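# Capítulo 4. Enseñar con la mano

Quien haya aprendido a amasar pan junto a su abuela sabe que hay cosas que se explican mal con palabras. Uno pone las manos, alguien se las corrige, y al cabo de unas cuantas tardes la masa empieza a obedecer. Con los robots sucede algo parecido, y a esa manera de enseñar — paciente, un poco artesanal — vamos a dedicar las páginas que siguen.

En el capítulo anterior escribimos trayectorias punto por punto, y seguramente el lector terminó con la sensación de que recoger un simple vaso exigía una cantidad desproporcionada de código. Ahora cambiaremos de método: haremos nosotros la tarea, la registraremos y dejaremos que el sistema aprenda de ese registro.

Veremos tres formas de hacerlo. En la enseñanza cinestésica se toma el brazo y se lo guía directamente. En la teleoperación, la persona mueve un mando y el robot la sigue a distancia. Y en la demostración con pinza de mano, que ocupará buena parte del capítulo, el brazo ni siquiera está presente: el operador lleva la pinza consigo y trabaja en una cocina, un taller o un despacho corriente.

El caso que nos acompañará es el del proyecto Sturnura, que reunió 3,368 demostraciones de tareas de oficina, grabadas por 21 operadores. Más de 500 se descartaron en la primera revisión, casi siempre por movimientos demasiado bruscos, y de ellas hablaremos con calma en la sección 4.3, pues los errores ajenos enseñan muchísimo.

Conviene acostumbrarse pronto al punto de vista de la pinza: los dos dedos, con sus almohadillas estriadas de color magenta, asoman desde abajo, y entre ellos queda el hueco al que habrá que llevar cada objeto, sea la botella o la taza del escritorio.

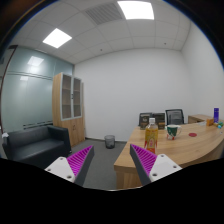 Julián Marín cuenta que sus primeras demostraciones le salieron demasiado rápidas, y que solo mejoró cuando empezó a moverse «como si le enseñara a alguien que mira por encima del hombro». Recomienda, además, repetir cada gesto desde posiciones de partida distintas, aunque resulte tedioso.

Le haremos caso en la primera práctica. Antes de llegar a ella necesitamos acordar qué se guarda exactamente en una demostración — imágenes, postura de la pinza, apertura de los dedos — y con qué frecuencia se toma cada medida.

## 4.1 Qué contiene una demostración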